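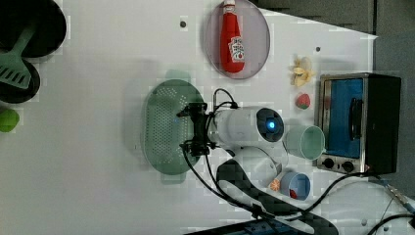
So, I promised last month I'd tell you how the house dance workshop went, and then I ran out of room because I spent two pages complaining about parking. Sorry! Let me fix that now.

The workshop was on Tuesday night, in the upstairs studio at Gakel, and we had 31 people on the floor. If you've been up there you know it's comfortable for maybe half that. By the time the warm-up was over the windows were fogged solid and someone had propped the fire door open with a gym bag (please don't do that again, I got a talking-to).

Our teacher was Marin Mujić, who some of you will remember from the Lirkik battle last summer, the one who took the final round in socks. I have wanted to get Marin in front of our group for ages. I'd always thought of house as the style I would get to eventually, after I finally cleaned up my popping, and I had a pretty lazy idea of what it was. Fast feet, lots of sweat, the end.

Well. We spent the first forty minutes on the jack. Just the jack! No steps at all, only that roll through the chest and back, over and over, while Marin walked around the room tapping people between the shoulder blades. I was sure I had it. I did not have it. I was bouncing from my knees like I was waiting for a bus in January, and I got tapped three times before something let go in my ribs and I felt the beat land in a completely different place.

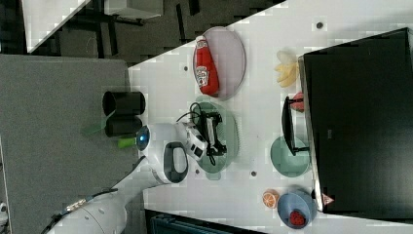 After that the footwork made so much more sense. We did the pas de bourrée, the loose leg, the farmer and a shuffle I still can't do to the left, and each time we lost the groove Marin cut the music and made us go back to jacking in place until the whole room was moving again. It was a little humbling for those of us who've been at this a while. The teenagers in the back row picked up the loose leg on the second try and I'm trying to be happy for them.

The part I keep thinking about is the floor section, though. Lofting looks so soft when somebody good does it, all those slow slides and rolls, and I'd assumed it would be a break from the hard stuff. My hips would like you to know that it wasn't. You go down on a four count, you come up on a four count, and you're not allowed to make a sound with your hands. I sounded like a dropped tray of dishes. If you've come over from breaking, you'll have a head start on the strength and a terrible time with the quiet.
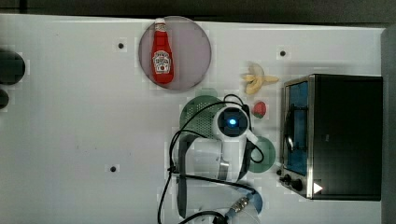 Then we finished with a circle, which I insisted on, and everyone went in at least once. Everyone! Even Şimşekoğlu's whole beginner class, who came as a pack and had sworn on the stairs that they were only going to watch. One of them did eight counts of nothing but jacking with her eyes shut, and the room got so loud that the guy from the yoga place downstairs came up to see what was happening. He stayed for the last two songs.

Money stuff, quickly. Door money came to $586, and after the studio and Marin's fee there was $161 left over, which is going into the speaker fund. The left speaker has been buzzing since spring and I can't pretend it's part of the track anymore.

I sent a short note around afterward asking if you wanted more of this, and most of the answers were some version of yes, but longer. A few of you wanted the music discussed more, where it came from and what to listen for, and I agree, we rushed that. Not every answer was glowing, and I'd like to print one that wasn't, word for word, as I think it's fair. 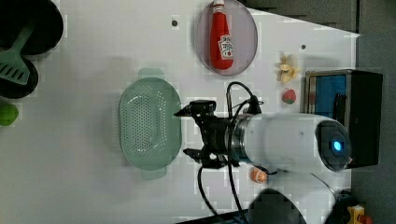 Tradix wrote that the teaching was great but the room was too full to travel, and that learning a shuffle with an elbow in your ear means you only learn the small version of it: "Cap it at twenty next time or find us a bigger floor, and please give us ten minutes at the end to just dance without being watched."

Point taken, on both counts. I've asked Gakel for the ground floor room for the next one, which has the better wood anyway, and I'm waiting to hear back about June. It'll be two hours and a half, with a proper listening session first and open floor at the end, no circle unless one happens by itself. Entry will be $5 if you sign up ahead, a bit more at the door.

Bring a spare shirt and shoes that slide. And if anyone left a gray knee pad by the mirrors, just the one, it's in my trunk.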